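Home | News | Automation | Retail & Warehouse | Opinion | Newsletter | Search

Kitchen tidying still defeats general-purpose arms, Namodthorpe trial finds

A trial of single-arm robots on ordinary kitchen and stockroom chores has ended with a success rate well short of what its backers had set as a target, according to results released Wednesday by the engineering firm Nemano.

The company ran 279 attempts at household tasks in furnished kitchens in Namodthorpe, along with a smaller set of shelf and packing tasks in a stockroom operated by the housewares retailer Soler. In the kitchens, the arms finished 103 attempts without a person stepping in. The target, agreed before the work started, was 80 percent.

Khang Khúc, who led the test program, said the headline figure hides a wide spread between task types. Rigid objects with a clear handle or a flat side were moved reliably. Objects that fold, crumple or let light through were not.

"A mug is close to a solved problem for us. A bread bag is a different class of problem," Khúc said. "The depth sensor gets poor returns from clear film, so the planner is working from a surface that has holes in it. The fingers close, and the controller has very little force signal to tell it whether it is holding anything."

Clearing plastic wrap and bags from countertops and the tops of appliances was the weakest category. The usual failure was a grasp that closed just above the material. The second most common was a grasp that caught one edge and dropped it during the lift. Clear containers such as pitchers and storage tubs also caused trouble, though less of it, as their lids and handles gave the vision system something opaque to work from.

Nemano did not simplify the rooms. Small appliances stayed on the counters, as did tissue boxes, sponges and measuring cups. The arm was told which chore to perform but was not given a map of the clutter. Attempts were stopped if the gripper touched an appliance with more than a set force, and a stopped attempt was scored as a failure even where the item was already in hand.

That scoring rule drew some criticism. Ainhoa Tejada, a controls engineer at Drevix, which supplied the motion planning software, said it penalized contact that a person would consider normal. "People lean on things, they brush against things. If the arm rests a fingertip on top of an oven while it picks something up, I would not call that an error," Tejada said. She added that a looser threshold would have raised the kitchen result, but declined to estimate by how much.

Speed was recorded and not scored. A typical single-item pick from a counter took over 2 minutes, including the time spent planning and re-planning. Khúc said most of that went to repeated views of the same object from slightly different angles before the arm committed to a grasp.

The stockroom work at Soler went better. Boxed goods were moved from carts to shelves with few interventions, and the arms could be left to work through a cart at a time. Results fell once the cartons were open and staff asked for inner packaging to be removed and binned – the same film problem that held back the kitchen runs. Inmaculada Iglesias, who manages the stockroom, said the arms would be useful to her for boxed lines only.

"Half of unpacking is dealing with the plastic," Iglesias said. "If someone has to stand there and do that part, I have not saved a shift."

Estíbaliz Requena, who studies domestic automation and was not involved in the trial, said the results were consistent with what smaller labs have reported. She noted that the attempts were weighted toward tidying, and that wiping, loading and pouring were left out altogether. "It would be wrong to read this as a figure for housework," Requena said. "It is a figure for picking things up off surfaces, in a handful of rooms, with one arm." Many of the failed lifts, she said, were cases where a person would have used the other hand to pin the material down.

Nemano is considering a two-arm configuration but has not committed to one. Bjarke Steinarsdóttir, the company's head of product, said cost was the main obstacle, followed by counter space. In the nearer term the firm plans to test softer fingertips and a short-range sensor mounted in the palm of the gripper, intended to detect film that the main camera misses.

A second round of kitchen runs is scheduled to begin in August. The task list will be the same, with the contact threshold under review. Steinarsdóttir said no home product would be announced on the basis of the current results – stockroom pilots will continue, limited to boxed goods.

The full task list and scoring sheet are available from Nemano on request.

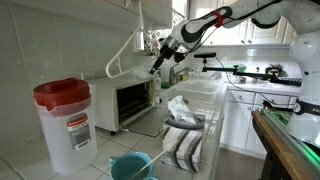 A robot arm's gripper over crumpled clear plastic on top of a toaster oven.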